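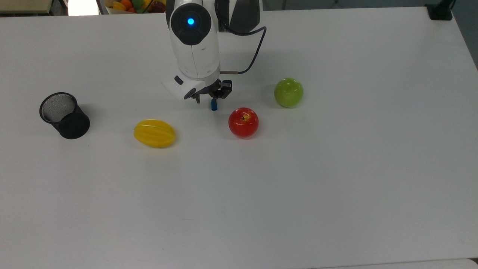
Pencil cup

A pencil cup (also pen cup, pen pot or desk cup) is a small open container which stands on a desk or table and keeps pencils, pens and similar tools upright and ready to take. It is one of the most common desk accessories in offices, schools and homes. Most pencil cups have no lid and only one compartment, although divided types are also sold.

Name

In American English the words "pencil cup" and "pencil holder" are used for the same object. Some sellers keep "holder" for the types with drilled holes, where every pencil has its own place, and "cup" for the types with one open space. In daily speech this difference is rarely respected. "Pen pot" is more usual in British English.

Form

The typical pencil cup is a cylinder with a flat closed base and an open mouth. Square and six-sided cups exist also, and they stand closer together in a drawer or on a shelf. The height is chosen so that a new pencil shows above the rim by almost half of its length. If the cup is too low, long pencils lean far outward and can pull it over. If it is too high, short pencils disappear inside and must be shaken out.

The rim is often thicker than the wall. On metal cups it is rolled or covered by a separate band, so that there is no sharp edge for the fingers.

Materials

Pencil cups are made from wood, glass, ceramic, leather, plastic, cardboard and metal. Ceramic and glass cups are heavy and stand well, but they break when they fall to a hard floor. Plastic cups are cheap and easy to wash. Food cans and drinking mugs that have lost their first use are also very common, and in many schools children make their first pencil cup from a can covered with paper or yarn.

Wire mesh

Cups of fine metal wire mesh with a solid rim form a group of their own. Black is the color most often met, and an example is the cup lying on its side on the white table at the head of this article. The inside of such a cup looks gray and finely textured when light passes through the mesh. The mesh lets dust and pencil shavings fall through the wall, but very thin points can catch in it. Mesh cups are light, and an empty one is easily knocked over.

Mesh cups are frequently sold in sets together with a letter tray, a paper clip dish and a wastebasket in the same finish. The workshop Gulia, in Drernville, was known locally for such sets. Its catalog listed 19 desk articles, and 2 of them were pencil cups, one round and one square. A first batch of 2,000 round cups was made for the Brarkavel schools and delivered in April. The designer Renato Yáñez drew the rim for this batch – a plain band without a seam on the outer side – and the same rim was later used by the Durán company on its own cups.

Use

Pencils are normally placed with the point up, which protects the point and lets the user see the color. Scissors are placed with the points down. Pens with a cap can stand either way, but felt pens are better stored flat if they will not be used for a long time.

A cup that holds too many things becomes difficult to use. Small objects such as erasers, sharpeners and coins sink to the bottom and are forgotten there. Many users therefore keep a low dish beside the cup for them.

Outside the office the same cups serve for paintbrushes, knitting needles, make-up brushes and, in kitchens, for straws or small spoons.

Care

Mesh cups are cleaned with a dry brush, first from the inside and after that from the outside. Water should be dried at once – mainly around the base, where the mesh meets the solid metal and rust usually begins. Ink on ceramic or glass can be removed with warm water and soap. Wooden cups are only wiped with a damp cloth.

A round of felt or thick paper at the bottom makes the cup more quiet in use and keeps pencil points from passing through the mesh.

See also

Pencil case
Desk organizer
Brush pot
Letter tray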